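Ticket: Sundura home server, photo backup keeps stopping partway
Opened by: Cornel Matei
Opened: 25 Oct 2021
Assigned to: Maricica Onu, Grisasis support
Status: Closed by customer

Original message

Hi all, I've been running a Sundura box in the hall closet since March and up to now I've had nothing but good things to say about it. It sits on the shelf over the coats, it hums a little, it keeps everybody's pictures. Great! But for a while now the photo backup from my laptop starts up nicely, runs for a bit, and then just sits there. The Muvance app says "Syncing 239 items" and the number never moves. No error, no red triangle, nothing in the notifications. I can leave it overnight and it says exactly the same thing in the morning.

If I quit the app and open it again it goes back to "Preparing", thinks hard for a few minutes, and then it's right back at 239. Music backs up fine. Documents back up fine. My wife's phone, which uses the same app on the same wifi, backs up fine (she has pointed this out more than once).

I'm going to keep a log in here as I try things, because last time I called somebody about a computer I couldn't remember what I'd already done and we went in circles for most of an evening.

Step 1: The obvious stuff

Restarted the laptop. Restarted the Sundura from the web page and waited for the light to go solid. Restarted the router too, which made me very popular in the house. Opened Muvance, watched it prepare, watched it land on 239. So no change at all, but at least that's out of the way.

I also checked for updates. The app was current. The box wanted an update, so I let it have one, and it came back with a slightly different login screen and the same problem.

Step 2: Free space

I figured maybe the drive was full, since I did copy over all the old camcorder footage a while back. It isn't. The storage page shows plenty left, and there's no quota on my user. I looked at the laptop as well, in case the app needs room for temporary files, and emptied the trash while I was in there. Still stuck.

Step 3: Cable instead of wifi

Dug out the long network cable and ran it down the hall to the closet. Everything is noticeably faster this way and I'm a bit annoyed I never did it for the first big copy! The "Preparing" part took almost no time. Then 239 again. So I'm pretty comfortable saying it isn't the wifi.

Reply from Maricica Onu

Hi Cornel, thanks for writing it all down, that saves us both some time. A count that stops at the same number every time usually means the app has a list of files it can't finish, and it keeps retrying the first one. Could you do two things for me? First, make a brand new folder with just a few pictures in it, add it to Muvance as its own backup, and see if it completes. Second, go to Settings, then Advanced, and turn on the detailed log. Please leave your main photo folder as it is for now and don't remove anything from the box.

Step 4: The small test folder

Okay, made a folder on the desktop called "sync test" and dropped in seven pictures from all over the place – old ones, new ones, one from a phone, a couple I had saved in downloads. Added it as a separate backup and it finished before I'd even sat back down with my coffee. Green check mark and everything.

Then I went to the Sundura in the browser and opened them there to make sure they were really whole, not just names in a list. I've been burned by that before with a different backup thing that cheerfully saved a pile of empty files. They all open at full size. I compared a few side by side with the originals and the colors look the same to me.

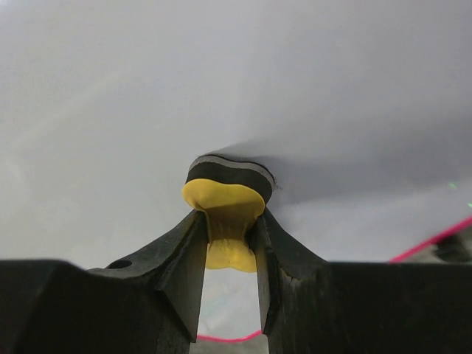 Step 5: Detailed log

Turned on the log like you asked. Wow, it is chatty. Most of it is the app telling itself that it's checking the folder, then that it has checked the folder. But once it gets to the stuck part the same line comes up over and over:

upload deferred: path not accepted by destination, will retry

It doesn't tell me which path, which seems like kind of an important detail to leave out. I scrolled a long way up and found nothing with a file name near it. I've attached the whole thing to the ticket as a text file. Sorry about the size.

Reply from Maricica Onu

Thank you, that line is very helpful. "Path not accepted" is the Sundura refusing a file or folder name, so the pictures themselves are probably okay. The usual causes are a name that ends in a space or a period, a character the box reserves for itself, or a path over 200 characters long. Do you have any very deep folders? On the box, the path is counted from the top of your user folder, so moving things closer to the top can be enough.

Step 6: Hunting for long names

Do I have very deep folders. Ha. So, some years ago I had a Sabatier photo organizer, the desktop program, and it made a folder for the year, inside it a folder for the month, inside that one for the event, and then it stuck the event name onto the front of every single picture. And I'm a person who writes event names like whole sentences. One of them is called "Drive up to the lake with the cousins and the flat tire on the way back and the nice people who helped us". That's the folder and it's also the start of every file name in it. You can see where this is going.

I sorted by name, picked the worst one, and pasted the full path into a text editor that shows the character count. Way over. Then I did the one next to it and that was over too.

Step 7: Renaming one folder

Before going wild I tried it on a single folder. It had 42 pictures in it. I made a copy on a USB stick first, shortened the folder to "Lake and flat tire", and used the batch rename to cut the file names down the same way. Opened Muvance, let it prepare, and it went to 197! First time that number has budged in weeks. I yelled loud enough that somebody came in to check on me.

Step 8: The rest of them

Did the same for the other Sabatier folders. It took the better part of the evening, mainly because I kept stopping to look at pictures. The batch rename is easy once you get the hang of it, but watch out for the box that says "keep original extension" – it's off by default on my laptop, and I ended up with a bunch of pictures called "Birthday" with no ending that nothing wanted to open. Put the endings back, tried again, fine.

The count went down in chunks as I worked through them and then stopped at one. One file! I looked for a long path and there weren't any left. It was a scan of a recipe card I'd saved with a space at the very end of the name, after the extension. You can't see it in the folder view. I only caught it by clicking into the name and pressing the End key, and the cursor jumped a tiny bit too far. Took the space out and Muvance went to "Up to date".

Reply from Maricica Onu

Great work, Cornel. I've passed your log to the app team with a request that the deferred line show the file name. I don't have a date for that. Please turn the detailed log off again, it grows quickly and will fill your disk if it's left running. You can also delete the "sync test" backup whenever you like. Remove it in Muvance first and then delete the folder on the box.

Last note from me

Log is off, test backup is gone, cable is back in the drawer. I ran one more full backup this morning with a few new pictures added and they went straight through on wifi. I'm keeping the USB stick with the old names for a while, just in case I messed something up in the renaming and don't notice until Christmas.

If anyone else finds this ticket with a stuck count, check your folder names before you run a cable down the hall. Thanks Maricica, closing this one now.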